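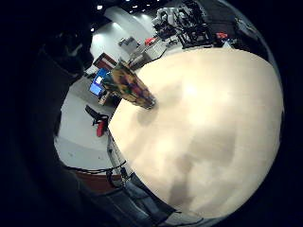 Open day at Furtună, Mon 28 June – who was there?

Board: Robots and Automation > Visits and demonstrations
15 replies

surno_reader
I took the early bus from Urkdale and was at the door before it opened, so I saw the first demonstration twice. My main interest was the white arm on the black metal frame. I work with packing machines and we are thinking about one arm for the end of our line. Did anyone else go? I would like to compare notes, especially about the speed, which I found slow.

beltandpulley
I went after lunch. Slow, yes, but they told us at the start that they run it at reduced speed when visitors are in the room. Did you not get the introduction?

surno_reader
I got it, but I stood at the back and the English was quick for me. Thank you. Then I take back half of my complaint. The other half stays: between two picks it waited, and this waiting has nothing to do with visitors. I would say the software was thinking too long.

Clevulia_Tom_cat
I disagree a little. I asked the same question and the answer was that the pause is put in by hand, so that people can follow each step. You can set it to zero. If it is true or not I can't say, I only repeat.

beltandpulley
They said the same in January at the small demonstration, and the pause was there too. I will believe in zero when I see zero.

oldgrease
What did you think about the frame? Uprights and crossbars, everything bolted on where there was space, and cables everywhere. For a laboratory this is fine. In a factory our safety man would send it back the same day.

surno_reader
For me the frame was the best part. You can change the position of the arm in one afternoon, if I understood correctly. With our old machine we must call the firm and wait 3 weeks. About cables I agree with you.

oldgrease
One afternoon for them, because they do it often. For us the first time would be two days – and one more day to find out why it doesn't reach the box.

nightshift_391
Was there a price? I could not come, I was working.

Clevulia_Tom_cat
There was no price for the arm. The only number I wrote down was 1889 for the two-day training course, and I forgot to ask if tax is inside. On the course you teach the arm your own task and they help you. It sounded good, but I would want to hear from a person who did it.

nightshift_391
Thank you. That is more than my chief wants to pay, but I will show him.

beltandpulley
For beginners I would say go to the next open day before paying for a course. It is free and the staff have patience. I asked some very simple questions and they answered all of them. Take a seat near the desk with the screen if you can get it, there you hear the operator better.

surno_reader
Good advice. I would add: write your questions on paper before. I had four in my head and came home with answers to two. The ones I forgot were how long the gripper lasts and who repairs the arm if it stops on a Friday evening.

oldgrease
I asked the second one. Telephone help on working days only, a visit by agreement. So on Friday evening you repair it yourself, or you go home.

surno_reader
Then this is a real problem for us, we pack on Saturdays. I will write to them and put the reply in this thread when I have it.

Clevulia_Tom_cat
Please do. Ask also about the pause.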